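Skuvudport Speakers and Events Office
Minutes of the planning meeting, 7/2/20

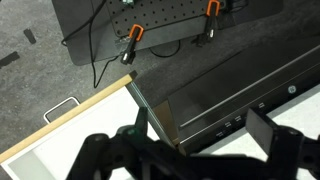
Pegboard with two orange-handled clamps

Minutes of the previous meeting were approved with one correction - the Tarnano deposit is $1,363, not $1,336.

Fall bookings. Wivow has confirmed a keynote speaker for the business dinner. Fee is $2,667 plus travel. Contract to be signed by the end of August. The agency asks for a backup date in case of cancellation.

Venue. Vasiliu Hall holds 255 seated. Agreed to keep the hall and close the balcony.

Publicity. Mailing list now stands at about 1736 addresses. Invitations go out once the contract is back.

Online option. Discussed, no decision. Office to ask Wivow if the speaker will appear by video and at what fee.

Meeting closed at 8:40 p.m.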